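Speaker notes, fit-out talk, 2018-07-20
Orine shed conversion. 20 min plus questions. Water on lectern!!

Start without slides. Hands up who works in a tin shed. Hands up who can hear each other in it. Wait for the laugh, move on.

Who we are: Bultis, small fit-out crew, mostly packing rooms and repair shops. Orine job was ours start to finish except the electrical, that was Carrasco. Say thanks to Carrasco early, forgot last time.

The brief from the client. One room. Packing at one end, benches down the left, stairs at the other side to the office. Wanted it brighter, wanted it quieter, didnt want to lose any floor. Budget was tight, don't give the figure, someone always asks.

Floor area 203 square metres on the old plan. We measured 200. Go slow here, people like this bit. The missing three is the pillar boxing and the bottom of the stairs. Measure your own room before you order anything. Repeat that.

Ceiling. Most of the talk is the ceiling really. Ribbed metal, we kept it. Client expected a drop ceiling, quoted it both ways, drop ceiling lost us height over the racking and cost more to clean round. White instead. Bounces the light back down. Steel painted the same white so your eye doesn't stop on it.

NEXT SLIDE
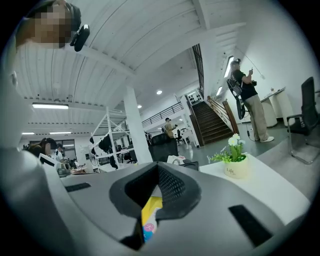
Orine: white ribbed ceiling and beam, strip lights over the left side, square pillar mid-room.

Leave it up while I do lights. Strip lights over where people work, the round ones nearer the middle for walking through. Two kinds of light in one room, yes I know, some of you hate it. Colour temp is matched, that's the trick. Match them on paper before anyone gets up a ladder.

Light readings, bench height. Before: patchy, people were dragging lamps in from home. After: 1073 lux at the brightest bench. Too bright if I'm honest, we dimmed that row in April. Own up to it.

Pillar. Everyone asks can you take the pillar out. No. It's square, it's thick, it's holding up the roof. So use it. Everything in the layout gets measured off the pillar, not the walls, walls weren't straight. Paint it white, keep it clear, don't let it turn into a noticeboard.

Shelving. Open metal units, braced on the diagonal. Check the bracing, wobble it, cheap ones skip it. Bags and cloths end up on it whatever you plan so plan for it. We were going to do labelled bins. Lasted a fortnight.

Noise. Short on time by now probly. Metal roof plus rain equals shouting. Pleredura panels on the end wall, rubber feet under the benches. Helped with the voices, did nothing much for the rain. Say so.

Cost of the wall panels, only if asked: $1367 with delivery. Freight was the suprise.

What I'd do again: white ceiling, measuring off the pillar.
What I wouldn't: bins. Ordering the bench tops before the floor was levelled. Had to pack every leg.

Questions. Likely ones: condensation (vents, ask me after), dust on the ribs (long brush, twice a year), fire exits (council signed off, have the letter in my bag).

Handouts on the back table. Get the clicker back to the desk.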